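27 April 2019 - chair pushing, Drulladance room

Right, second long session on the chairs. Writing this up before I go home because last time I left it until the morning and couldn't read my own scribbles.

Where we stand: the Parix set had 358 usable chair episodes when I came in, all of them from the March sessions, and today we added 68. I'm pleased with that! Ülle Grigaitė drove for most of it and I did the resets, the labelling and the moaning about floor friction. We swapped over near the end so the set has two drivers in it, and you can see the difference in the traces straight away (she takes the chair in one smooth go, I do it in little nudges like someone parking a caravan).

The task text for every episode is "push the chair in under the table". We argued a bit over whether to say desk or table and settled on table, and then I went and typed desk in the first few anyway. Those are fixed now. If you find one I missed, just change it in the index and don't bother re-exporting.

Starting positions: I wanted the chair well out on the floor, back towards us, turned a different amount each time. Both arms come in low from either side and the grippers close up against the backrest before anything moves. Ülle found it much easier to get the two sides level first and only then think about the table, and I'd ask everyone to do the same from now on, if only so the episodes look alike in the first few seconds.

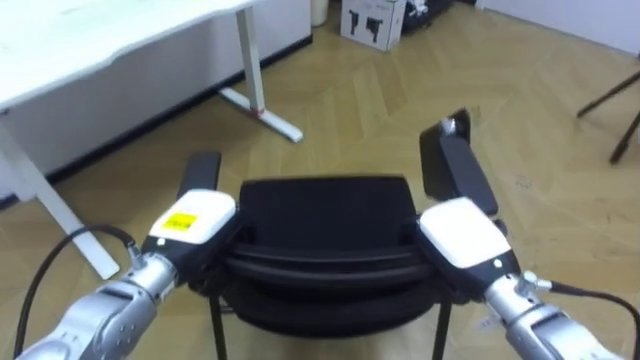

The zigzag of the parquet is a mixed blessing. It's handy for me when I'm resetting, I can pick a plank and set the chair against it, but I have a nagging worry that the model will pick up on it too and then be lost on any other floor. Jafarzadeh has plain grey carpet upstairs and I'd like to do at least one full session there before we train anything serious. Must ask about the lift.

Things that went wrong, in no useful order:

- Right gripper closed a beat later than the left on a handful of episodes and the chair swung round before the push began. Kept them, tagged "late right". Might be good examples of recovering, might be rubbish, we'll see.
- Pushing with the arms and forgetting to bring the base along. You run out of reach quicker than you'd think and then there's an ugly stop. I did this far more than Ülle did.
- Cable on the left wrist. It wants a big loop to be comfortable and I kept treading near it when I went in to reset. Approach from the right, please, and look down.
- The clock on the logging machine had drifted again, 20 milliseconds by the end. Corrected afterwards, but somebody (me) has to sort it out properly.

On the table itself: the front edge has that shallow curve cut into it, and we've been using the curve as the target. Chair goes in the middle of it, backrest square to the edge as near as you can manage. Ülle's rule is that if you'd leave it like that in your own office, it counts as a success, and I can't think of a better one, so it's gone in the labelling notes word for word.

What I hadn't expected is how much of the job is in the last little bit. Getting across the floor is easy, the learner had more or less got that from the March data. Lining up with the curve and then letting go without dragging the chair back out again is where it falls over. So for the second half we started a good number of episodes with the chair already close in and just slightly crooked. Shorter, duller to drive, but I think they're worth more to us than another pile of long pushes. They're tagged "near start" so you can weigh them up or down as you like.

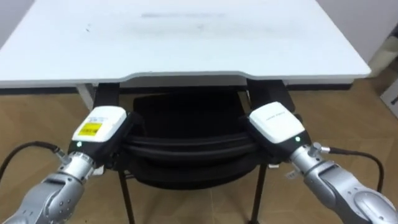
## Files and next bits

Everything's copied to the Hondero drive under today's folder, and the last episode is number 1241 in the overall index (that's all tasks together, chairs and doors and the lot, so don't panic when the numbers jump).

I haven't watched the whole lot back yet. I skimmed the near starts and they look fine. The late rights need a second pair of eyes - any takers?

For next time:

- Same chair, other side of the table if we can get round there with both arms.
- More of my bad driving! I'm half serious. Ülle's episodes are so tidy that there's hardly a correction in them.
- Write down the gripper closing force at the start of the session. I forgot, so today's is whatever was left in the settings file.
- Try letting go one side at a time. Ülle reckons left first, I reckon it makes no odds, loser makes the tea.
- Carpet session at Jafarzadeh, once I've heard back.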